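8 October 2018 – by the Wurnunmont bench support desk
2 min read

Ticket 523: hand-held gripper, episodes failing the start check

Thanks so much for sending the Valtow logs over, and for being so patient with us! I went through them with my tea this morning, and I think we can sort this out without sending anything back.

The Nimri checker wants every episode to begin with the fingers open and nothing between them. Yours mostly do, but in the failed ones the recording starts while the fingers are still moving, and the checker (fussy old thing that it is) marks them down. Please open fully, hold still for 2 seconds, and only then reach for the object. That has been in the Pristico handling rules since September, though I admit it's tucked away on page five.

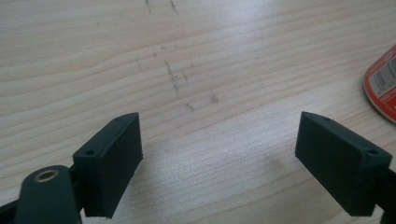

The other thing I'd ask is that you keep the bare stretch of table between the fingers clear until the hold is over – even a stray cap can trip it. After 500 episodes, look over the finger screws as well.

Try a short batch and attach the new log to this ticket. I'm leaving it open until I hear from you.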